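## The Clardale swap shelf, one year in

A year ago this June the residents' newsletter announced a swap shelf in the lobby of the Clardale building, and I was the one who wrote the announcement. I used the word "treasures." I would like to withdraw it.

The rules were simple. Leave a thing you don't want, take a thing you do. Lwazi Msimang on the second floor put up the shelves, which are very good shelves, level and deep and painted the same green as the mailboxes. By the end of the first evening they held 3 fondue sets. I had no idea we were a fondue building.

What I've learned since is that people's ideas of "useful to someone" are generous, and get more generous the closer they are to moving out. We have had a box of keys. We have had a calendar with four months left on it. We had the lid of a slow cooker for most of the winter, and then one morning in March it was gone, and I thought about whoever took it for the rest of the day. Either they had been waiting years for that lid or they have plans I don't want to hear about.

Books do well, within limits. Crime novels are gone before dinner. Diet books sit there until January, leave in a rush, and come back in February in about the same condition. There's a jigsaw of a harbor at sunset, 1000 pieces according to the box, that has now been through at least five apartments. Each household adds a note inside the lid. The first one says "complete!" The second says "one missing, sky." The latest says "good luck" and is signed with initials I recognize and won't repeat.
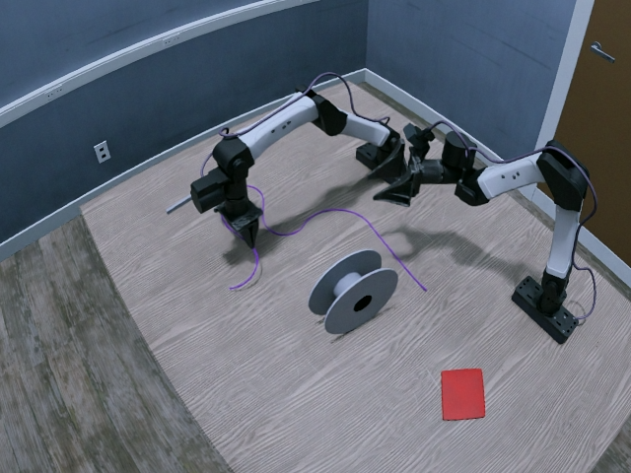
The bread maker deserves its own paragraph. It's a Rindetti, it weighs as much as a toddler, and it arrived on the shelf in the fall with its manual in a plastic sleeve. I took it home. I made two loaves, one of which could be eaten, and I brought it back. Mrs. Khattak took it next and kept it a respectable three weeks. Since then it has gone up and down in the elevator so often that it ought to be paying the monthly fee. I've stopped thinking of it as belonging to anyone. It lives here, like the rest of us, and moves around when it gets restless.

Some of you have asked for more rules. I've read the suggestions, including the one that ran to two sides, and I'm going to adopt the ones I can enforce without standing in the lobby all night:

- No food that has been opened. This includes spices.
- No single shoes.
- If it plugs in and doesn't work, say so on a piece of tape.
- Anything still there after a month goes to the thrift store on the corner, which has asked me to mention that it's full.

The label maker that went missing from the bottom shelf wasn't a donation. It was there to label the shelves. If you took it in good faith, please bring it back, and if you've already labeled your whole kitchen, bring it back anyway and I'll buy the tape.

Lwazi has offered to build a second unit beside the stairs. I've told him we'll think about it, and that he isn't to bring any lumber into the lobby until we have. He has already measured the wall.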